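Home | Lists | Archives | Search | Log in
Filed under: Household & Mending

Re: Re: cutting out on the floor, and what to do with the sheer stuff

Rogério Aguiar wrote:
> I have finally run out of table. The pattern pieces for the robe are
> longer than anything I own with legs, so I plan to lay the plastic on
> the floor and trace there. Two questions. Does the plastic slide on
> tile? And do you hang sheer fabric before hemming or is that one of
> those things people say to feel superior?

It slides. It slides like a salesman. I put a can of beans on each corner and then crawl around the beans. If you have real pattern weights, good for you, but I have beans.

Cut the sheet down before you try to trace on it. I spent most of March fighting a full-width piece the size of a bedspread, and every time I turned it, it folded back on itself and stuck. Now I take off one panel at a time with the household scissors. Keep your fabric shears out of it. Plastic and paper get the cheap pair, and if the cheap pair wanders off to the kitchen to open bacon, so be it.

As for the hanging, yes, I'm afraid the superior people are right. Sheers drop, especially on the bias. The Ivus robe I made for my sister was level when I hemmed it and nearly three inches off by the time she wore it to Fudunstead. She was nice about it, which was worse. Overnight is enough for most. I give a full skirt 2 nights. 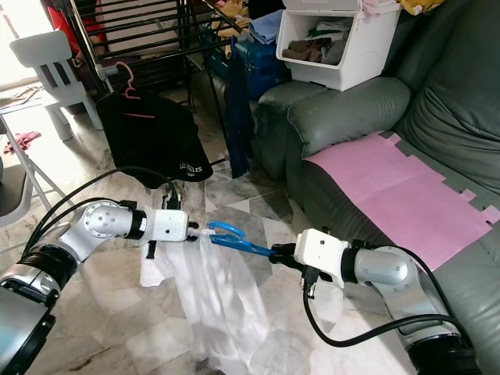
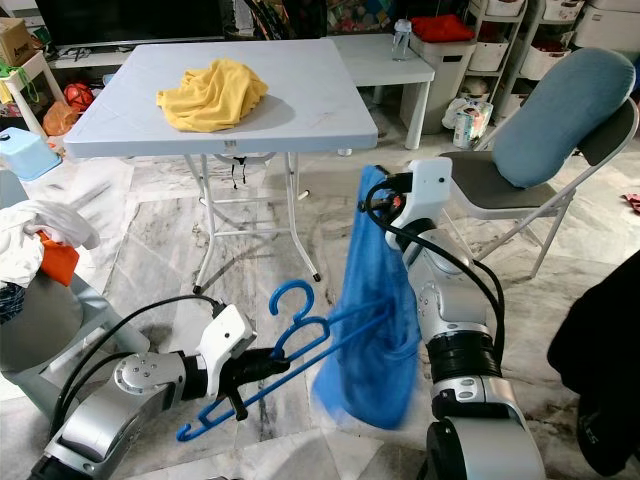 Use a plastic hanger with smooth shoulders. The wooden ones from Iltness have a seam on the underside that catches mesh, and I've pulled two threads finding that out. Wire leaves a dent you will iron at for the rest of your life.

On the paper pieces, I don't fold mine any more. They go over the back of whatever furniture is free until the robe is done, and guests can sit somewhere else. The Ông pattern has 6 pieces and the sleeve is the only one that's really awkward. Trace it last, when your knees have already given up and can't be disappointed.

Let me know if the collar instructions make sense to you. I read them at eleven at night and ended up sewing it on by guesswork.

3 replies | 2 shares
Previous in thread | Next in thread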